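Community Help Center
Housing and Tenancy > Deposits and Move-Out

Deduction from security deposit for "repainting and restoration" after a long tenancy

Asked by M. Quintero
Status: Answered (3 replies)

I am writing to request guidance regarding the return of a security deposit. My household rented a two-bedroom apartment at the Maldonado Court building for eight years. The tenancy ended in November, with written notice given as the lease required. The deposit on record was $2,097.

The management office, Zamora Residential, has returned $1,051 and kept the balance. The letter gives the reason as "repainting and restoration of all rooms" and nothing further. No receipts were enclosed. The walls were last painted before we moved in. There were nail holes in the living room, which I filled, and one scuffed area behind the place where a desk had stood. The carpet was worn in the hallway and was also the original carpet.

I would like to know whether a landlord may charge the full cost of painting after a tenancy of this length, and what form my reply should take. I have kept the move-in checklist but regret to say that I did not ask for a walk-through on the last day.

Melquiades Quintero

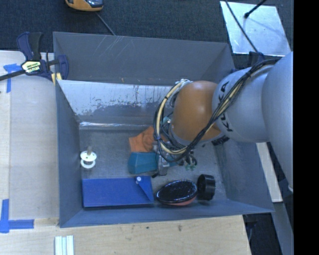

Answers (3)
Sorted by: Most helpful

Everett Schumacher
Community Contributor, Housing and Tenancy

Mr. Quintero, the rules on deposits are set by each state, and in some places by the city as well, so the points below should be checked against the law where the apartment is located. The general position is fairly consistent.

A landlord may deduct for unpaid rent, for cleaning beyond what was needed at move-in, and for damage. A landlord may not deduct for ordinary wear and tear. Faded paint, small nail holes and a carpet worn thin along a hallway are usually treated as ordinary wear, particularly after a tenancy of several years.

Length of occupancy matters for a second reason. Paint and carpet are commonly treated as having a limited useful life. Where that life has run out, the item has little or no remaining value, and a tenant should not be asked to pay for a new one. Eight years would exceed the period most small claims judges apply to interior paint. Carpet is less certain and depends on its grade.

Many states also require an itemized statement within a fixed number of days after move-out, and several require receipts above a stated amount. A single line reading "repainting and restoration of all rooms" may not meet that standard. In some states a landlord who fails to itemize on time loses the right to keep any part of the deposit.

I would recommend a short letter containing the following:

The address of the unit and the dates of the tenancy
The amount of the deposit, the amount returned and the amount in dispute
A request for an itemized statement with receipts or estimates
The section of your state's law on deposits, cited by number
A date by which you expect a reply, commonly 14 days

Send the letter by certified mail and keep a copy — telephone calls are difficult to prove later. Enclose a copy of the move-in checklist and retain the original. The lack of a final walk-through does not defeat your claim. In most states it is for the landlord to justify the deduction.

Marked as accepted by the person who asked

Ledov
Member

Same thing happened to me with a different company. They kept $100 for blinds. I wrote one letter and they sent the check. It is worth asking.

Kiltira
Member

I must respectfully differ with part of the first answer. The lease should be read before any letter is sent. Some leases contain a painting clause, and although such a clause cannot always be enforced, the management office will certainly rely on it. My own lease had one on the second to last page and I had not noticed it.

Please also confirm that the office has your current mailing address in writing. In my state the deadline for the statement may be affected if no forwarding address was provided.

Comment from M. Quintero: Thank you for these replies. I have reviewed the lease and find no painting clause. The forwarding address was included with my notice. I will send the letter by certified mail as suggested.

Comment from Everett Schumacher: That is helpful. If the date passes without a reply, the small claims clerk can provide the filing form and the current fee. An attorney is not generally required.

Related questions
Can a landlord charge for carpet that was not new at move-in?
How to request a move-out inspection
Interest on security deposits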